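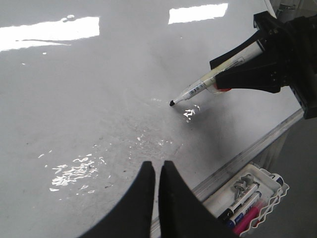 Fig. 4. Marker tip on a glossy whiteboard.

4. Adding books and reviews to your Rustwood reading log

Before you start, sign in with the account of your reading group. If your group was moved over from Ekovside in June, the old password is still valid.

1. Open My Shelf and choose Add Book.
2. Type the title or the name of the author. Rustwood shows the editions it knows. Choose the one with the same cover as your copy.
3. If no edition is correct, press Enter by Hand and fill in the title, author and number of pages (for example 565).
4. Set the status to Reading, Finished or Reading Again.

Note: A book you read for the second time keeps its first review. The new review is placed under the old one, with its own colour label.

5. Press Write Review. The shortest review which can be published is 104 characters. Spaces are counted also.
6. Give from one to nine leaves. You can leave this field empty.
7. Choose who can read the review: Only Me, My Group or Everybody.
8. Press Publish.

Caution: Drafts are not saved when you close the window. Press Keep Draft first.

Caution: If you delete a book from the shelf, all its reviews and comments are deleted too. We cannot bring them back.

To change a published review, open it and press Edit. Members who marked it as a favourite will get a message about the change.

For questions about group accounts, write to Hrefna Lund at the Ferkthorpe office. She answers on Tuesday.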